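Limcombe Snack and Sachet Packing Line
Progress report, August
Prepared for: Graham Haworth, Flereck Fund
Prepared by: Sandro Donati, Limcombe packing room

Status

Work package 2 (mixed packing of soft snack packets and sachet strips) is in progress. Work package 1 (room layout and racking) is closed. One item is behind schedule, the revised tray divider, and is covered under Open items.

Background to this period

The grant covers the change from single-product cartons to mixed cartons for small shops. A mixed carton holds flat snack packets in several flavors plus folded bundles of sachet strips. The earlier report described the room before the change, when each product had its own bench and cartons were carried between them. All packing now takes place at one long bench with stock on the wall side and finished cartons leaving at the door side.

Work completed

The bench was moved and leveled. Stock racks were bolted to the wall and labeled by product group. Labels are at eye level and repeated on the shelf lip, as the upper labels were hidden whenever a carton stood open on the bench.

A trial run of 768 mixed cartons was packed on the new bench, using the Villa carton size for the whole run. The smaller Parnico carton was tried separately and is not included in the results. It closes properly with packets alone but bulges at the center seam when a sachet bundle is added. We do not plan to use it for mixed packing.

Packets are now laid flat, one on top of another, with a slight offset so that an edge of each remains exposed. Under the old method they were stood on edge. Standing packets slumped when the carton was moved, and the top rows arrived creased. Flat stacking takes up more of the carton floor but the stack holds its shape. Color does most of the work in checking: a packer can confirm the flavor mix from the exposed edges without lifting anything, provided that no two neighboring flavors are close in shade.

Sachet strips are folded along the perforations into a long bundle and placed beside the packets. The fold must follow the perforation line. A fold made across the body of a sachet puts stress on the seal, and this was the main source of leaks in the trial.

Results

Of the 768 cartons, 22 were rejected at the final check. The reasons were recorded on the reject sheet. Leaking sachets were the most common, followed by wrong flavor mix and then crushed packets. Every leaking sachet found was at or next to a fold. The wrong-mix rejects came mainly from the first part of the run, before the stock order on the rack was changed to match the packing order.

No cartons were rejected for short count. Cartons are weighed before sealing and a missing packet shows clearly on the scale. A missing single sachet does not, and for this reason strips are counted at the folding stage and not afterward.

Packing time per carton fell over the run and then leveled off. The remaining time is spent mostly on folding strips, which is still done by hand at the same bench. Moving this step to a side table would free bench space, but would also add a transfer. We intend to test both arrangements before choosing.

Materials

Wrapper creasing remains a minor issue. The glossy film marks easily and a crease stays visible after the packet is flattened. Creased packets are accepted if the seal is sound and the printed code can be read. Two shops have asked about the appearance of creased stock and were given the acceptance rule in writing. No returns have followed.

Carton stock is adequate. A delivery of 3,000 flat cartons was received and is stored on pallets off the floor. Tape use is slightly above plan — the first roll type did not stick well to the coated board and was replaced.

Open items

1. Tray divider. The divider keeps the sachet bundle from sliding under the packet stack. The first version was too tall and pressed on the carton lid. A lower version has been cut and needs a full run before it can be signed off. An order for 300 is on hold until then.

2. Code reading. The printed code on a sachet strip sits near the edge and can end up inside the fold. The folding instruction will be changed so that the coded side faces out. The posted instruction at the bench still shows the old method and must be replaced at the same time.

3. Flavor order on the rack. The current order works but depends on similar shades being kept apart. A new flavor is expected from the supplier, and its wrapper color is not yet known to us. The rack order will be reviewed when samples arrive.

4. Waste film. Outer wrap from the sachet strips is collecting under the bench. A bin has been added at the folding position. Emptying it is now part of the end-of-shift list.

Spending

Spending on racking and bench work is complete and within the approved line. The divider line is underspent on account of the hold described above. Tape and labels are slightly over. We ask for approval to cover the difference from the divider line, with no change to the total. A detailed sheet has been sent separately.

Risks

The main risk to the next milestone is seal failure at the folds. If leaks continue once folding follows the perforations in every case, the cause is probably in the strip itself, and the matter will go to the supplier with samples. Rejected strips from the trial have been kept and marked by carton number for this purpose.

A second risk is heat in the packing room during the afternoon. The film softens a little and the packets cling to one another, which slows stacking. A fan has been moved to the stock end. No further spending is proposed for this.

Next period

Run the lower divider on Villa cartons. Test the side table for folding. Replace the bench instruction. Repeat the reject count on a run of the same size so that the two can be compared directly. The weekly check with the Flereck office stays on Thursday, and the reject sheet will be sent ahead of each call.
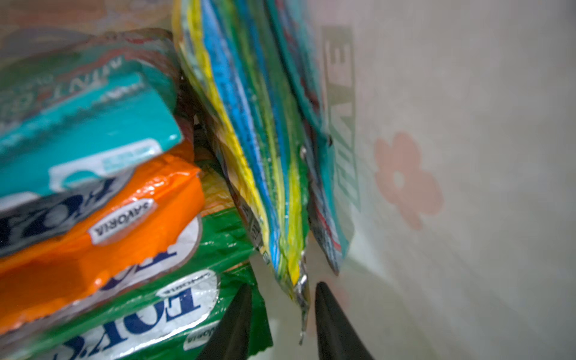
Figure 1. Snack packets in teal, orange and green, with a folded bundle of sachet strips.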